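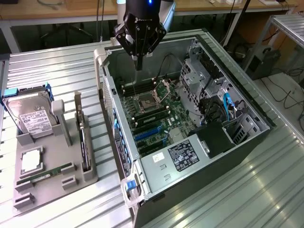 2 min read

Section 2: Planning and budgeting your bench cell

I wrote the first version of this section in February, before I had paid for anything, and it was far too cheerful. These are the steps I'd follow now. Prices last checked 5/4/21.

1. Write down the job before you shop. Mine was one line: pick up a CPU, a memory stick and a hard drive from a tray and put them in a desktop tower lying on its side. If yours takes a whole page, split it up and budget for the first part only.

2. Price the table. I went with slotted aluminum from Preser at $786 — more than I wanted to spend, but I can bolt things down wherever I like and move them later.

3. Price the fixtures. My parts tray is 3D printed, and Munasinghe quoted me $166 for a set. Order two! You will change your mind about where the drive goes.

Note: Have a real CPU, stick and drive on hand when you measure for the tray. I trusted a drawing the first time and paid for a reprint.

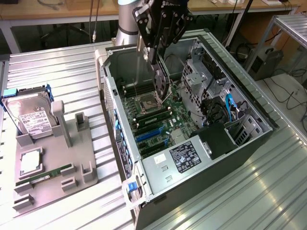
4. Check reach with the side panel off and the case where you plan to keep it. The fingers have to get down to the socket and still clear the drive cage, so ask Arkness for the finger length in writing (their quote form skips it).

5. Set aside money for practice boards. Mine run $79 each, used.

Caution: Don't rehearse on a board you need. Socket pins bend easily and I've never straightened one well.

6. Add it all up in the Plidico planning sheet. My total without the arm was $1364, shipping included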